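Curtains for an older house
2018-09-08

The house came with vertical blinds in every room, and for the first winter we left them there. They kept the neighbours from looking in and that was all they did. By the time the heater had been running for a month we had started pricing curtains, and found out how many decisions sit behind what looks like a simple purchase.

Most people begin with the fabric. It's the enjoyable part, and shops put it at the front. It makes more sense to begin with the wall. In an older weatherboard house like ours, the plaster above a window might be fixed to a solid timber head, or there might be a gap with nothing worth screwing into. Knock along it, or push a fine nail through where the bracket will hide the hole. Full-length lined curtains are heavy, and they're dragged sideways twice a day for years.

Our front room had solid timber above one window and crumbling plaster above the other. We ended up fixing a painted board across both, screwed to whatever studs we could find, and hung the track from that. From the couch it looks like part of the architrave.

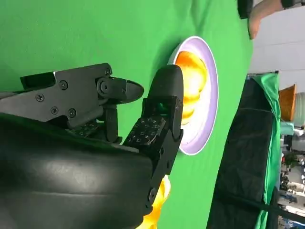
Once you know where the screws can go, work out how wide the track should be. A track cut to the width of the window leaves the curtains bunched over the glass when they're open, and in a dark room you lose light you can't spare. Ours runs 20 cm past the architrave on each side. The bedroom has a wardrobe hard up against one side of the window, so there the whole curtain stacks to the other. It bothered me for a week and I haven't thought about it since.

Height is more a matter of taste. Hanging the track close to the cornice makes the window look taller, and it also means more fabric and a higher bill. With low ceilings it's usually worth the money. With high ones, halfway between the architrave and the cornice looks fine and saves a fair bit of cloth.

Then there is track or rod. Rods suit a room where they will be seen and where nobody minds the rings clicking. Tracks run more smoothly and can turn a corner, so they are the better choice for a bay. We used a Skalex track in the front room, bought as a straight length and bent by the shop, and a plain rod in the two bedrooms. The Skalex brackets are meant to go up at even spaces. We put ours 400 mm apart and added another at each bend, where most of the pull ends up.

Words by R. Hosseinzadeh
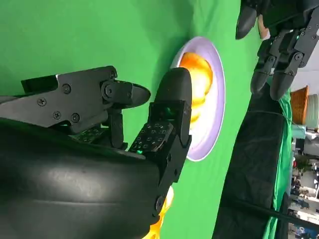

Hosseinzadeh

Fabric comes next. Shops will lend samples or sell them for a few dollars, and the small squares stapled to a card are close to useless. Ask for a piece long enough to hang. We brought home five and pegged them to the old blinds, and two were out by lunchtime. A grey that had looked soft under the shop lights was plainly purple in our west-facing room.

Look at the samples at night as well, with the lamps on, which is when the curtains will be closed. A loose weave that looks lovely with the sun behind it can look thin and tired from inside after dark, and it may show more of the room to the street than you'd like. Stand on the footpath and check.

We chose a cotton and linen blend called Elo for the front room. It creases, and if you dislike creases you should buy something with polyester in it. The colour has held up well so far. The bedrooms have a plain cotton with a separate blockout lining on its own hooks, so the lining can come off for washing. That costs more than a bonded backing, but bonded backings tend to crack along the folds, and when they go the whole curtain goes with them.

Fullness is where quotes differ most. A cheap quote often hides a skimpy width, and a curtain without enough cloth in it looks like a bedsheet when it's closed. Ask each shop to write down the finished width of the fabric before it's gathered, then compare the figures. One of ours was 20 per cent cheaper than the rest and had simply left out a drop.

For length, choose whether the hem will just touch the floor or sit slightly above it. Puddled hems collect dog hair and get caught in the vacuum. In an old house the floor will almost certainly be out of level, so measure the drop at both ends and in the middle. Tell the maker all the measurements and let them suggest what to do. Ours cut to the shortest and nobody has spotted the difference at the far end. If you plan to put down carpet or new boards, do it before you measure.

Natural fibres can shrink in the wash. Ask whether the cloth has been washed or treated before it's made up, and leave a deep hem so there's something to let down later. We didn't do that in the spare room, and those curtains now stop short of the skirting board.

If warmth is the main reason you're buying, spend money on closing the gaps before you spend it on thicker cloth. Cold air drops down the glass and slides out under the hem, and warm air is drawn in at the top to replace it. A pelmet helps, even a plain board laid flat over the track. So does turning the ends of the track back to the wall, so the last fold sits against the plaster. We stuck Prirex foam strip around the old sashes on the same weekend the curtains went up, so I can't tell you which did more. The room holds its heat into the evening now.

Allow time. We were quoted six weeks, and that was from the day the fabric arrived at the workroom. Anyone wanting curtains up for visitors at the end of the year should have the order in well before November, when every workroom in town seems to fill up.

When they do arrive, hang them straight away, even if the room isn't finished. Arrange the folds by hand, tie them loosely with strips of old sheet and leave them open for a few days. They fall much better afterwards. The vertical blinds went out for hard rubbish collection and somebody took them before the truck came.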